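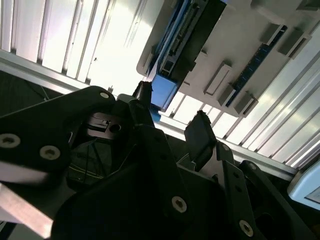

A gripper raised beneath an overhead fixture, seen from the wrist. The tip of the middle finger ends just below the blue block.

Home | Articles | Opinion | Standards Watch | Back Issues | Contact

Write the reach limit down before you write the program

Iresha Ranasinghe

Most rules for robot cells are written for the floor. They cover the fence, the light curtain, the door switch, the distance at which a person's hand can reach the tool before the tool has stopped. These rules are good and I have no wish to loosen them. My complaint is with the space over the arm, where the rules are thin, and where a growing share of the work is now done.

Look at the clearance between the finger tip and the electronics in the photograph. An exposed circuit board on the underside of a housing is a fair thing for a robot to work near. It is also a thing that a stiff finger can ruin with very little force, and a risk assessment that deals only with injury to people will pass over it. The usual form asks who may be hurt, how badly and how often. It has no line for a connector pin.

I reviewed the paperwork for 173 cells over the past few years, most of them small, most of them put together by the people who run them. Nearly all had a drawing of the floor plan. Few had a drawing of the side view, and fewer still gave a height above which the tool was not to go. Where a height was given, it was often the height of the bare flange, taken from the arm maker's data sheet, with no allowance for the gripper bolted to it. A gripper with long fingers adds a good deal to that figure, and the addition changes each time someone fits a different set.

The remedy I would like to see in the next round of guidance has four parts, and none of them costs much.

First, the upper limit should be stated at the tool tip, in the posture that reaches highest, with the longest fingers the site owns. If the site owns two sets, the limit is set for the longer. It is not acceptable to keep one limit per set and trust the operator to load the right file. At Fosstead, where I advised on a rework line, the two files had names that differed by one character. We merged them in November and lost nothing in cycle time that the line manager could measure.

Second, anything fixed above the work area should be entered in the cell model as a solid body, including lights, rails, brackets and cable covers. Simulation packages make this easy and people still leave it out, on the grounds that the arm will never go up there. An arm on a recovery move will go wherever the joint path takes it. The straight line drawn on the screen is a line between two points the programmer chose. Recovery starts from a point the programmer did not choose.

Third, approach from below should have its own speed figure. Current practice sets one reduced speed for teaching and one for running. A tool moving upward towards a fixed body has a poor view for the person holding the pendant, who is normally standing to one side and looking up into bright light. Depth is hard to judge against a lit panel. I would set the final stretch of any upward approach at a quarter of the teaching speed, and require the person to stop and confirm before the last step. On the Rukidora trial, the teaching log ran to 934 saved points, and 177 of them lay in the last stretch beneath a fixed body. Applying the slower figure to those points added 2 minutes to the whole teaching run.

Fourth, fasteners on the tool should be checked more often when the tool works overhead. A screw that loosens on a tool pointing down drops on the bench. A screw that loosens on a tool pointing up may drop into the wrist, or into the open parts of the gripper where the wiring runs. Witness marks in paint pen take a minute to apply and can be read at a glance. I would ask for a check at the start of each shift and a line in the log with initials against it.

There are objections. The strongest came from an engineer at Vitonness, who argued that force limiting makes most of this needless: if the arm stops on light contact, the height of the contact does not matter. I think this mistakes the purpose of the limit. Contact thresholds on collaborative arms are chosen with the human body in mind. A load that a forearm will hardly notice can still crack a solder joint. Thresholds can be lowered, but if they are lowered far enough to protect a board the arm will trip on its own cable drag, and someone will raise them again by the end of the week.

The second objection is that small sites will not read another clause. That may be so. Sartori's in-house rule book handles it with a single boxed line on the first page of the cell file, giving the highest permitted tip position and the date on which it was last measured with a rule, by hand, with the arm held still. I would be content with that as the minimum. It should be measured on the real cell, since ceilings, frames and light fittings are seldom where the drawing puts them.

What I would not accept is a general duty to "consider overhead hazards". Wording of that kind has been in draft guidance before, and the result is a ticked box. A number can be checked by the next person who opens the file. The working group should ask for a number, say where on the tool it is taken, and leave the sites to choose what it is.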